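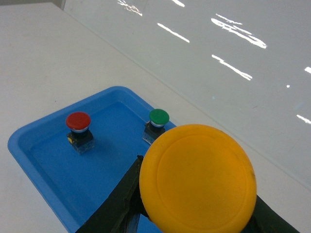
**Valtus bench kit, arm and gripper package: pre-acceptance inspection**
Date: 2022-05-16
Inspector: Everaldo Paiva
Reviewed by: Sławomir Wysocka
Supplier: Starlow
Unit: 247

**1. Power and stop circuit**

- [x] Supply cable strain relief tight
- [x] Stop circuit cuts arm power from any pose
- [ ] Reset needs a deliberate second action. *Arm re-enabled on release of the stop. Starlow to supply corrected firmware. Open.*

**2. Button tray**

- [x] Red and green buttons square to the tray floor, no play in the collars
- [x] Caps return fully after pressing
- [ ] Tray fixed to bench. *Kit ships with no clamps or screws. Tray moved under side load by hand. Fit 2 clamps before unattended running.*
- [x] Blue tray free of cracks at rim and corners

**3. Gripper**

- [x] Fingers close evenly, fasteners marked after torque check
- [x] Holds yellow disc without visible slip at the default force setting
- [ ] Part retained on power loss. *Disc dropped in one test. The manual doesn't say what should happen. Query sent.*
- [x] Disc surface. *Small dark scuff on the rim. Cosmetic, accepted.*

**4. Wrist camera**

- [x] Both fingers in view with a part held
- [ ] Glare. *Glossy panel behind the table throws back bright streaks from the overhead lights. Colour check passed all the same. Matte cover recommended, retest after fitting.*
- [x] Cable clear of wrist at full rotation

**5. Run log**

Cycles completed: 2,409. Faults logged: 2, both grip timeouts, both cleared from the pendant.

**Result:** conditional pass. Supervised use only until the open items in 1, 2 and 3 are closed. S.W. wants the stop circuit test repeated in full once the firmware is in. Next routine inspection: September.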